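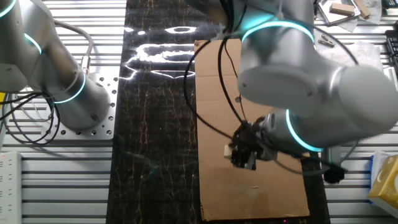 Tuesday, Skedia cell, continued from the morning page. The right arm stopped again with the same fault, "tracking error, joint 5", and again it was only the right arm. The left one gave no message at all. I went through the log from the Mekudau controller and found 19 such stops since we changed the gripper. I then looked at the cabling, which I should do first next time. On the right arm the black cable goes from the top of the arm in a wide loop down to the gripper, and when the gripper is low over the cardboard this loop lies across the left half of the sheet. I think the loop is too free. When the wrist turns back, the cable can pull on the connector or catch on a finger.

What I know so far:

The stop at run 229 came during the turn of the wrist, in the way back to the start position. The motor current on joint 5 rises before the stop, then the controller cuts. The position error is small until then, so I do not believe it is the encoder.

The stop at run 1854 is different. The arm was going straight down, the wrist was not turning, and the current was normal. But the gripper was missing on the bus for a short moment. This I cannot explain with a cable that catches. It can be explained with a connector that is pulled.

I moved the wrist by hand with the power off, from one end to the other. Near the end of the range the cable becomes tight and I feel it in my hand. The old gripper from Prunen had its plug on the other side, so the same cable had more length there. We kept the cable and did not measure again -- this was my mistake, I wrote the change list.

Safety note: with the bus missing, the software still believed the gripper was closed. It should go to a hold state and it did not. Until this is corrected, no hands over the cardboard while the arm is enabled, also not for putting the cube back. Use the stop button first, then reach.

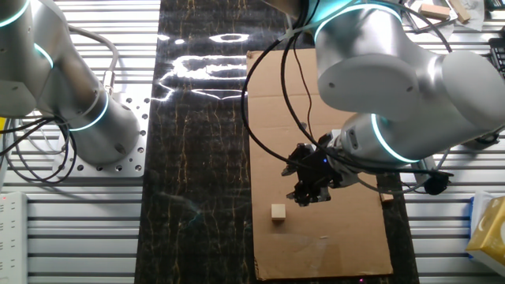
Escobedo wrote back in the afternoon that they have seen the same two faults on their own cell, and that a longer cable alone did not help them. In their case the plug had to be fixed to the wrist with a clamp, so that the pull goes in the clamp and the contacts stay at rest. They also asked if our speed limit on joint 5 is still the old one. It is. I had not thought of this.

To do:

Order the longer cable, and one spare.
Make a clamp for the wrist, two screws, soft inside.
Change the speed limit on joint 5, write the old value here before.
Test the hold state with the gripper plug taken out on purpose.
Then 1000 runs without load, stops to be written on this page.

The left arm stays as it is for now. I want to change one thing at a time.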